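Terero Project: Gathering Examples for a Learning System
Speaker notes, Tutbridge meeting, 16 June 2024

Opening

Thank the hosts and state the scope. The talk covers the collection of examples only. Training and testing are the subject of the Dolan paper and should be left to that session.

State the size of the set. It holds 2,222 accepted examples, gathered by 14 operators at the Tutbridge site. Work began in April. Each example consists of the wrist camera recording, the movements of the arm, and one written sentence giving the task.

Slide 2. What is kept

Pause here so that the back rows can read the slide.
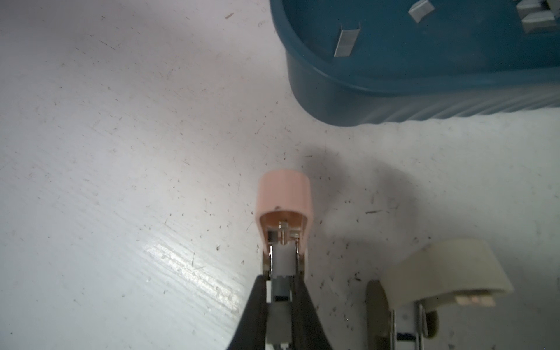 An example is accepted when the recording and the written sentence agree. A reviewer at Hosis reads the sentence first and then watches the recording from start to finish. The wording must settle which object is meant. With a pink stapler between the fingers and a cream one lying close by, "hold the stapler" is too loose a sentence, and the reviewer will return it with a request for the colour. The same rule applies to places: "the blue container" is acceptable, "over there" is not.

Mention that the first version of the guidance left colour to the operator's judgement. The present version, number 3, requires it wherever two objects share a name.

Slide 3. Variety

Operators are asked to change the starting position between examples. They are also asked to vary the direction of approach, as a set made up of identical movements teaches very little about the cases in between. Small objects are left at whatever angle they happen to fall. Lighting is recorded in the session log and is not corrected afterwards.

If time is short, omit the remark on the session log and move directly to the next slide. 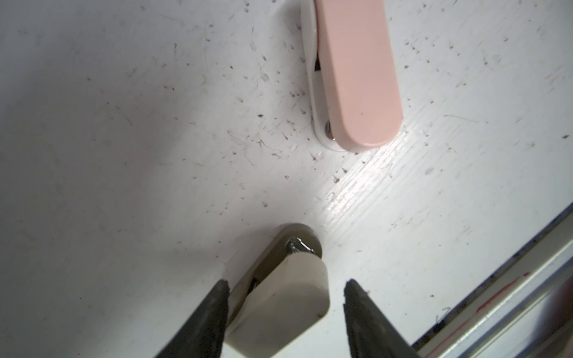 Are failed attempts thrown away?

They are stored separately, marked with the point at which the attempt went wrong, and left out of the main set.

Slide 4. Review

Every example is read by 2 reviewers working apart. Where they differ, the example is held until the weekly review and is not counted in the total given at the start. Operators receive the reviewers' notes in writing and may reply to them.

Refer to the printed guidance at the side of the room. Invite questions on collection and direct those on training to the Dolan session.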